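작업 노트 / 장신구 정리 작업대
2024년 3월 20일

오늘은 드디어 작은 것들 차례였다. Claresik 상자에 뒤섞여 있던 반지, 팔찌, 뱅글을 꺼내서 종류별로 나누고, 닦을 것과 그냥 둘 것을 가르는 날. 지난 10월에 들어온 뒤로 뚜껑도 제대로 안 열어 본 상자라서 아침부터 괜히 들떠 있었다. 역시 재미있었다!

작업대에는 크리스마스 무늬 식탁보를 깔았다. 원래 쓰던 회색 펠트는 보풀이 너무 일어나서 세탁 바구니로 보냈고, 서랍에 남은 천이 이것뿐이었다. 3월에 트리 무늬라니 철이 한참 지났지만 써 보니 마음에 든다. 매끈한 상판에 바로 놓으면 반지는 건드릴 때마다 미끄러지는데 천 위에서는 가만히 있어 준다. 게다가 색이 세로 줄무늬로 나뉘어 있어서 따로 칸을 그리지 않아도 구역이 생긴다. 테라코타 주황 줄은 지금 보는 것, 오른쪽은 아직 손 안 댄 것. 이렇게 정해 놓으니 중간에 차를 마시고 와도 어디까지 했는지 바로 알겠더라.

첫 번째는 얇은 금색 반지. 작고 정말 가늘다. 이런 건 사진보다 손에 올렸을 때 훨씬 예쁘다. 재질은 아직 모르니까 라벨에는 그냥 "금색 금속"이라고만 적었다. 각인이 있는지는 확대경으로 따로 볼 것. 오늘은 확대경 전지가 다 돼서 못 봤다(전지 사 올 것!!).

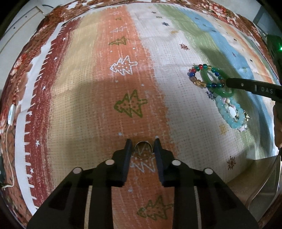

읽는 시간 2분

반지를 트리 무늬 위에 놓으니 가운데로 흰 점무늬가 들여다보이는데, 이게 은근히 쓸모 있다. 안쪽 테두리가 천 무늬와 대비되어 눈에 잘 들어온다. 다음에 가는 반지를 볼 때도 무늬 없는 자리보다 이런 데를 골라 놓고 싶다. 다만 전체 색을 기록할 때는 주황 바탕이 영향을 줄 것 같아서, 색 기록은 흰 종이 위에서 따로 하기로.

오른쪽에 모아 둔 것 중에서는 구슬 팔찌가 단연 오늘의 주인공! 빨강, 파랑, 청록, 호박색에 투명한 구슬까지 섞여 있고 고무줄에 꿰어 있다. 색이 이렇게 제각각인데도 한데 모이면 왜 이렇게 잘 어울리는지, 한참을 들여다봤다. 초록 옥 뱅글과 서로 걸쳐져 있는데, 뱅글은 매끈하고 은은하게 비치는 초록이라 알록달록한 구슬 옆에 두면 둘 다 살아난다. 진열할 때 이 조합을 그대로 써도 좋겠다.

그래도 보관은 따로 해야 한다. 구슬과 옥이 계속 닿아 있으면 흠집이 걱정된다. 풀 때 주의할 점을 적어 둔다. 팔찌를 잡아당기지 말 것. 고무줄이 얼마나 삭았는지 알 수 없으니, 뱅글을 천에 붙여 둔 채로 팔찌를 조금씩 들어 올려 빼는 쪽이 안전하다. 혹시 끊어져도 천 위라면 구슬이 멀리 굴러가지는 않을 것이다. 그래도 식탁보 가장자리를 말아 올려서 턱을 만들어 두면 마음이 편하다.

보관 봉투는 Noderbridge 지퍼백 작은 것으로 통일. 뱅글은 봉투에 넣기 전에 부드러운 종이로 한 번 감싼다. 반지는 그냥 넣으면 봉투 구석에 끼어서 찾기 힘드니까 두꺼운 종이에 칼집을 내고 끼워서 넣는다. 종이는 3cm 폭이면 충분하다. 이 방법은 전에 귀걸이에도 써 봤는데 아주 좋았다.

닦는 것은 전부 마른 천으로만. Frerichs 세척액이 선반에 있기는 한데, 옥이나 유리구슬에는 쓰지 않기로 했다. 고무줄에 액이 스미는 것도 싫고. 금색 반지도 재질을 확인하기 전까지는 손대지 않는다. 급할 것 하나도 없다.

라벨은 2096번부터 이어서 쓴다. 금색 반지가 2096. 팔찌와 뱅글은 풀어서 봉투에 넣을 때 각각 번호를 준다. 한 번호로 묶고 싶은 유혹이 있지만, 나중에 따로 꺼내 쓸 일이 분명히 생긴다. 대신 비고란에 "같이 진열하면 좋음"이라고 꼭 적어 둘 것.

다음에 할 일
확대경 전지
흰 종이 위에서 색 기록 다시
8번 서랍 비우고 봉투 세워 넣을 칸막이 만들기
펠트 보풀 제거해 보고 안 되면 새로 사기
Fostudetti 상자 열어 보기 (브로치가 들어 있다고 들었는데 너무 궁금하다!)

식탁보는 걷지 않고 그대로 둔다. 작업대 쓰실 분은 천째로 살살 옆으로 밀어 주세요. 오른쪽 팔찌 쪽은 특히 조심!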